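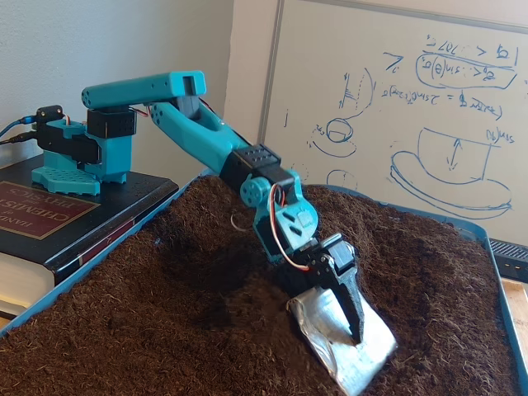

Visit to the Sandport growing media works, 22 November 2019

Site and purpose

Four of us from the Falby growers' group went round the Sandport works, which blends peat-reduced composts and screened topsoil for the nursery trade. Yufang Liao, the production manager, took us through. Our interest was in batch consistency, after two seasons of uneven germination in bought-in seed compost.

Intake and screening

Bark and green compost arrive by lorry and are tipped into separate covered bays. Each load is sampled at five points before it is accepted. Bark is held until July of the following year, turned monthly, and only then screened. The trommel is a Bozkurt unit fitted with a 10 mm mesh for seed grades and 20 mm for potting grades. Oversize goes back to the bark bay.

Throughput on the day was 74 cubic metres by the lunch break. Meifang Shi asked about blinding of the finer mesh in wet weather. It is brushed between batches, and output drops in winter all the same.

Blending

Base fertiliser and lime are metered onto the belt ahead of the mixer. The setting is checked by weighing a timed discharge. Liao quoted 98 per cent of batches within the pH limits for the year to date. We did not see the records for the rest.

Laboratory

One room, two benches. Moisture is measured by drying a dark, loose sample to constant weight. Conductivity and pH are read from a water extract. A retained sample of every batch is kept for a year, with nearly 900 on the shelves.

Jianguo Xiong queried bulk density, as our own figures run higher. They fill the cylinder without tapping; we tap ours.

Points to follow up

Trial order of the Sunura seed grade, 800 litres, for the spring sowing.
Copy of the sampling sheet to be requested.
Repeat our density test without tapping.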